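Tukell Garment Steamer Review: Four Months of Wrinkles

I should say up front that I am an ironing person by upbringing. My mother ironed pillowcases, my grandmother ironed dish towels, and I still own the heavy old iron that came with me when I left home. So when my neighbor Parisa Nouri told me in September that she had packed her ironing board away in the garage and was doing everything with a little handheld steamer, I was polite about it and privately thought she'd be back to the board by the holidays. She wasn't! And by then I had bought one of my own.

The one I bought is the Tukell handheld, the smaller of the two they had on the shelf at Vivstead, in a pale green that my husband says looks like hospital paint. I paid $152 with tax, and yes, I winced. There were cheaper ones right beside it. I had it in my head that this was going to be the year I stopped buying the cheap version of a thing and then buying the better version six months later, and the steamer happened to be standing there when the mood took me.

Getting started

The box holds the steamer, a fabric brush that clips over the front, a heat glove, and a small measuring cup with a pour spout. The instruction booklet is short and the print is tiny, but there isn't much to learn. You fill the tank, plug it in, wait for the light to turn from amber to green, and squeeze the trigger. I read the whole booklet anyway, at the kitchen table with a cup of tea, and found one thing worth knowing: let it puff a few times into the air or over the sink before you point it at anything you care about. The first few squeezes can spit water. I forgot on my second day and put a line of drips down the front of a silk blouse. They dried without a mark, but my heart was in my mouth for half an hour.

Ours is ready before I've finished picking out what to steam. A full tank gives me close to 11 minutes if I'm steady on the trigger, which is enough for two shirts and a pair of pants, or one very stubborn linen dress. Then you have to stop, unplug, refill, and wait for the light again. If you're the sort of person who does a whole family's clothes on one evening, that stopping and starting will drive you up the wall, and I would point you toward a full-size model with a tank on the floor.

What it's good at

Knits, first of all. I never liked ironing sweaters and T-shirts, because the iron drags and you end up with a hem that waves at you. The steamer just relaxes them. You hold the bottom of the shirt with one hand (glove on, please), give a gentle tug, and go down slowly with the other. Polyester jerseys and anything with a printed design are easy too, as long as you turn them inside out and keep the brush off. My grandson's soccer things used to come out of the dryer looking as if they'd been slept in by a dog, and now they take me a minute apiece.
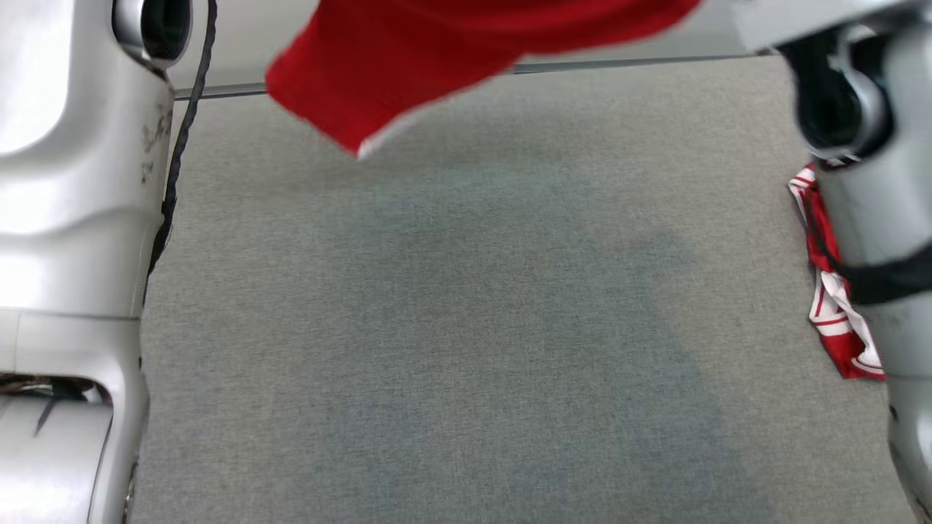
Curtains are the other happy surprise. We have long ones in the front room that I used to take down, wash, iron in sections, and hang back up with fresh creases from carrying them down the hall. Now I wash them, hang them damp, and steam them right there on the rod. It took three tanks and a step stool, and my arm was tired by the end, but I got the whole job done before lunch and the hems hang straight for the first time since we moved in.

It's also lovely for the jacket that isn't dirty, only tired. My husband has a gray wool blazer he wears to everything. A few passes with the brush attachment and it looks like it's been somewhere nice to rest.

What it isn't good at

Crisp cotton. I may as well say it plainly. If you want a sharp crease down a sleeve or a collar that stands up on its own, you'll need the iron. I tried every way I could think of, with the steamer on high, with the collar laid over a folded towel, with the collar pulled tight against the back of a door. It comes out smooth enough, but it comes out soft. For a day running errands that's perfectly fine. For a wedding or an interview I still set up the board.

Thick cotton napkins are hopeless as well. I did six of them for a birthday dinner and got so annoyed at the fourth that I went and fetched the iron.

The weight takes some getting used to. With a full tank it's heavier than you expect, and all the weight is out in front of your hand. Farzad Rezaei, who runs the alterations shop where I take my hems, uses a Povano in the back room and let me try it one afternoon while I waited for a zipper. His balances better, no question. The trigger locks in the on position, too, so your finger gets a break. Mine has no lock, and after a couple of shirts I do notice it in my knuckles. On the other hand his hose is as thick as a garden snake and the base takes up a corner of the room, so I suppose you choose your nuisance.

While I was there he gave me a good tip that I'll pass along. Start from the inside of the garment whenever you can. The steam pushes the fabric away from you and the wrinkles fall out with half the effort. I'd been attacking everything from the front like I was washing a car.

Water, cleaning, and the cord

The booklet says tap water is fine. Our tap water leaves a white ring in the kettle in a week, so I've used distilled from the beginning and had no trouble with flakes or sputtering. A jug lasts me a good long while. Empty the tank when you're done, even if you're tired and there's only a little left in it. I leave mine upside down on the dish rack overnight and put it away in the morning.

The cord is the one part I'd send back to the designers. It's generous in length, but it's stiff, and it comes out of the bottom of the handle at an angle that makes it brush against whatever you've just finished steaming. I've taken to running it over my shoulder. It looks silly and it works.

Where to hang things

You do need somewhere to hang the clothes, and I wish I'd thought of that sooner. I started with the top of the bathroom door, which slid shut on me over and over. Then I bought an over-the-door hook by Hashemi for $20, with a little arm that swings out, and that has made more difference than anything that came in the box. It holds a winter coat without bending and folds flat when I'm done.

Would I buy it again?

I would, though I'd wait for a sale. I use it four or five days out of seven, mostly first thing in the morning while the coffee is brewing, and the iron comes out twice a month for shirts and table linen. Parisa thinks I should give up the board altogether. I've moved it as far as the hall closet, and it can stay there.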